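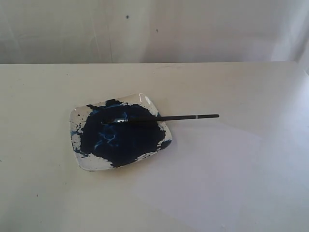 Fig. 1 — Coupelle en céramique blanche, peinture bleu marine.

4. Préparer et doser la peinture

Ce chapitre concerne les pigments en poudre Clanuvell et le médium acrylique Nernia. Les tubes prêts à l'emploi sont traités au chapitre 5, assez court : il n'y a pas grand-chose à en dire.

4.1 Mélange de base

1. Versez d'abord le médium, ensuite le pigment. L'étiquette Clanuvell indique l'ordre inverse ; nous avons essayé les deux et l'ordre inverse fait des grumeaux.
2. Comptez 2 volumes de médium pour un volume de pigment. Les proportions « intensives » vantées au dos du sachet donnent surtout une pâte qui craquelle.
3. Écrasez au couteau à palette, à plat, sans fouetter.
4. Laissez reposer 11 minutes, récipient couvert, puis remuez de nouveau.
5. Faites un essai sur une chute du même papier ou de la même toile. Un essai sur papier journal ne renseigne sur rien.

Note : les bleus foncés paraissent presque noirs en couche épaisse. Avant d'ajouter du blanc, étirez une touche au pinceau et regardez le ton en couche mince.

4.2 Allonger à l'eau

1. Ajoutez l'eau goutte à goutte, à la pipette.
2. Arrêtez-vous dès que le pinceau glisse sans accrocher.
3. Si la couleur perle sur le support, revenez au médium. Davantage d'eau n'arrangera rien, quoi qu'en dise la brochure Kinutus.

Attention : n'utilisez pas pour manger un récipient qui a servi au mélange, même lavé. La mention « non toxique » du sachet ne vaut pas certificat alimentaire.

4.3 Retardateur Zamora (facultatif)

Le fabricant promet un temps ouvert de plus de 3000 secondes. Dans un atelier chauffé, en février, nous n'en avons jamais obtenu 2000 — à vous de voir si le flacon vaut son prix. N'en mettez pas dans les sous-couches, qui resteraient collantes.

4.4 Nettoyage

Essuyez le surplus au chiffon avant de rincer. Une pellicule sèche sur céramique émaillée se ramollit à l'eau tiède et se décolle à l'ongle. Ne versez pas les restes dans l'évier.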